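Moving my node to the new machine

20th February

I spent most of Saturday moving my Provau node off the old desktop and onto a small box that can stay on all the time. A couple of people asked in the forum how long it takes and what breaks, so I am writing it down while I still remember it.

For anyone who hasn't followed the project, Provau is a small ledger network with no mining. Nodes pass messages to each other and agree on an order. You don't get paid for running one. I run mine for the same reason I used to run a mail server, which is that I like to see how the thing works and I'd like there to be more than a handful of them.

What I moved

The old node had been up since the last network upgrade. It ran version 414 of the Clorkden client, and the database had grown much faster than the documentation said it would. I had pruning turned off at first because I wanted the full history. I have looked at the full history exactly twice, so on the new machine I turned pruning on and kept the last 2000 milestones.

Copying the database over the network was a mistake. It finished, but the client refused to open it and complained about a checksum. I think the old node was still writing when I started the copy. I deleted everything and took a snapshot from Ollorier, the public mirror, and that loaded on the first try.

After that the node had to catch up. It was 1838 milestones behind when it started syncing, and I left it alone and went to make lunch. When I came back it was in sync and had six neighbors, two of which I had added by hand. 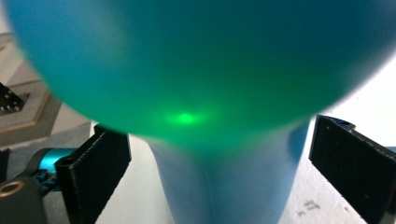 The wallet side

I don't keep anything important on the node itself, and I'd suggest you don't either. My tokens (400 of them, so no great fortune) are in Chuang, the desktop wallet. It was pointed at the old address, so all it needed was the new address and a restart.

The balance showed as zero for a minute. That gave me a bit of a fright even though I had read about it beforehand. The wallet has to ask the new node for each address again, and with pruning on, it only gets the current state and not the old transactions. The balance came back, but my list of past transfers is now shorter than it was. If you need that list for taxes, export it before you switch. I had an export from January, and there has been nothing since then except one small test payment.

Things still to do

The dashboard is only reachable from inside the house. I want to put it behind a proper certificate before I open it up. I also haven't set the client to start again after a power cut – the service file from the old machine has the wrong paths in it and I ran out of patience.

The old desktop stays plugged in for another week in case I forgot something. After that I'll wipe the drive and use it for backups. If you had me as a neighbor, please remove the old address from your config. The new one is in my forum profile.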